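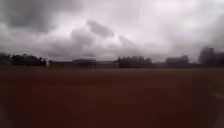 Plollow oval to stay open over winter while shed plans go on show

20/05/2019

The long shed beside the Plollow recreation ground will be kept and repaired under a draft plan released by the district council, ending two years of talk about whether it should come down.

The plan covers the shed, the tree belts along the edge of the ground and the walking track that links them to Daromard Road. It sets aside money for a new roof, new gutters and drainage work, and it keeps the mature trees on both sides of the building.

An earlier version had called for the shed to be demolished and replaced with a gravel car park. The council received 197 written submissions on that proposal, most of them opposed. Several came from sporting clubs that store gear in the building, and others from residents on the Gruveck side who were worried about losing the trees as a windbreak.

The revised plan says the main structure is sound. The report found rust in the roof sheeting and a failed downpipe at the back wall, where water has been getting in during heavy rain. It recommended the roof be replaced before any work is done inside.

Parking would be moved to the southern entrance under the new layout, on land the council already owns. The change means a longer walk to the clubrooms, and the draft includes a sealed path wide enough for prams and wheelchairs. Two parking bays close to the shed would be kept for people with disability permits.

Tree work is limited to pruning and the removal of deadwood. An arborist's report attached to the plan lists six trees for further inspection and does not recommend that any be felled straight away. Replacement planting is proposed for gaps in the belt, using species already growing at the ground.

The ground itself will stay open through the colder months. Winter fixtures are not affected, and the council says work on the roof will not start until the season has finished in September. The track behind the shed may be closed for short periods while the drains are dug — signs will be put up at both ends when that happens.

Clubs with equipment in the building have been told they will need to clear the eastern end before the roofing contractor arrives. Temporary storage will be offered at the old Giáp nursery site, a short drive from the ground. Clubs wanting space there should contact the council's recreation office, as keys will only be issued to one person from each club.

No decision has been made on lighting. The draft notes that requests for lights along the track have come up in the past, but says the cost would need to be looked at separately. The same goes for a public toilet at the southern entrance, which was raised in a number of the submissions.

Copies of the draft plan can be read at the Plollow library and the council's front counter during opening hours. Comments can be left at either place or posted to the council office. A final version will go to a council meeting after the comment period closes.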